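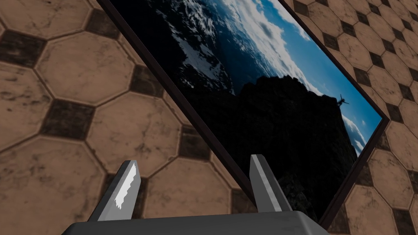

Warum hat der Greifer den Bilderrahmen in der Testhalle losgelassen?
Die Steuerung hat nach einer Unterbrechung der Datenverbindung die Haltekraft auf null gesetzt, obwohl noch ein Rahmen zwischen den Fingern war.

Clendska legt Fehlerbericht zum Greifsystem Skaken vor

Tultdale, im Januar. Das Robotikunternehmen Clendska hat die Untersuchung eines Zwischenfalls mit dem Greifsystem Skaken abgeschlossen und veröffentlicht heute den vollständigen Bericht. Bei einem Probelauf am Standort Tultdale war ein gerahmter Kunstdruck aus dem Greifer gerutscht und auf den Hallenboden gefallen. Verletzt wurde niemand, der Arbeitsbereich war während des Laufs gesperrt. Der Rahmen ging an einer Ecke zu Bruch. Wir freuen uns sehr, dass die Ursache jetzt zweifelsfrei feststeht, und noch mehr darüber, dass wir sie am Rechner beliebig oft wiederholen können!

Skaken wird für das Umsetzen gerahmter Bilder in Depots und Werkstätten entwickelt. Der Greifer fasst mit zwei Fingern am Rahmen an, hebt ihn an und stellt ihn in eine Ablage. Erster Anwender soll die Rahmenwerkstatt Sheikh werden, die seit Beginn des Projekts Maße, Gewichte und viel Erfahrung im Umgang mit empfindlichen Leisten beisteuert. In der Werkstatt selbst war zum Zeitpunkt des Zwischenfalls noch kein Gerät in Betrieb.

Was passiert ist

Kurz nach 14 Uhr brach die Verbindung zwischen dem Leitrechner und der Greifersteuerung ab. Für diesen Fall ist ein Haltezustand vorgesehen: Der Arm bleibt stehen, die Finger halten ihre Kraft. Das geschah zunächst auch. Nach 2000 Millisekunden griff jedoch eine zweite Überwachung, die aus einer älteren Softwareversion stammte und dort den Motor vor Überhitzung schützen sollte. Sie schaltete den Fingerantrieb stromlos. Eine mechanische Bremse hatte dieser Prototyp nicht, und der Rahmen rutschte heraus.

Beide Überwachungen waren einzeln geprüft und freigegeben. Ein gemeinsamer Test mit belastetem Greifer fehlte in unserem Prüfplan. Das war unser Versäumnis, und so steht es auch im Bericht.

Suche in der Simulation

Weil sich der Abbruch in der Halle nur unregelmäßig auslösen ließ, hat das Entwicklungsteam den Vorgang in der Simulation nachgestellt. Der simulierte Greifer arbeitet dort mit gerahmten Bildern in wechselnder Lage, auch mit steil gekippten, darunter eine Berglandschaft in einem schmalen dunkelbraunen Rahmen, die im Team inzwischen jeder auswendig kennt. Insgesamt wurden 2327 Läufe gerechnet, jeder mit einer zufällig gesetzten Verbindungsstörung. In 91 Läufen verlor der Greifer den Rahmen. Alle 91 zeigen im Protokoll dieselbe Abfolge wie in der Halle, bis hin zur Reihenfolge der einzelnen Statusmeldungen. Für die Kolleginnen und Kollegen, die wochenlang Protokolle verglichen hatten, war das ein großartiger Moment.

In den übrigen Läufen kam die Verbindung entweder rechtzeitig zurück oder der Rahmen stand beim Abschalten bereits in der Ablage. Rahmen unter 800 Gramm blieben gelegentlich durch Reibung zwischen den Fingern hängen, was die Fehlersuche anfangs auf eine falsche Spur gebracht hat. Vermutet wurde zunächst ein verschlissener Fingerbelag. Der Belag wurde getauscht, am Verhalten änderte sich nichts.

Was geändert wird

Die alte Motorüberwachung ist aus der Greifersteuerung entfernt. Der Schutz vor Überhitzung läuft nun über einen Temperaturfühler, der bei belastetem Greifer zuerst eine Warnung ausgibt und den Arm in eine niedrige Ablageposition fahren lässt. Bei gestörter Verbindung übernimmt die Greifersteuerung diese Fahrt selbstständig. Dazu kommt eine federbetätigte Bremse am Fingerantrieb, die auch ohne Strom hält. Sie ist bereits konstruiert und wird derzeit an zwei Prototypen eingebaut.

Der Prüfplan enthält ab sofort Verbindungsabbrüche in jeder Phase der Bewegung, jeweils mit und ohne Last. Alle 2327 Läufe wurden mit der neuen Software erneut gerechnet, ohne einen einzigen Verlust. Die Simulation ersetzt die Abnahme in der Halle nicht. Diese beginnt, sobald die Bremsen montiert sind, und bis dahin fährt in Tultdale kein Skaken-Prototyp mit Last über Kniehöhe.

Hinweis für Betreiber von Testgeräten

Wer ein Leihgerät mit der bisherigen Software nutzt, nimmt es bitte außer Betrieb und meldet sich beim technischen Dienst. Die neue Version wird kostenlos aufgespielt, die Bremse nach der Abnahme ebenfalls kostenlos nachgerüstet. Bis zum Abschluss der Umrüstung gilt: nicht in den Bereich unter dem Greifer fassen, auch nicht bei stehendem Arm.

Der Bericht mit den Protokollen aller 91 Fehlläufe und den Einstellungen der Simulation ist bei der Pressestelle erhältlich. Wer eigene Greifer mit doppelter Überwachung betreibt, darf die Testfälle gern übernehmen. Über Rückmeldungen dazu freuen wir uns!

Pressekontakt: Clendska, Pressestelle, Tultdale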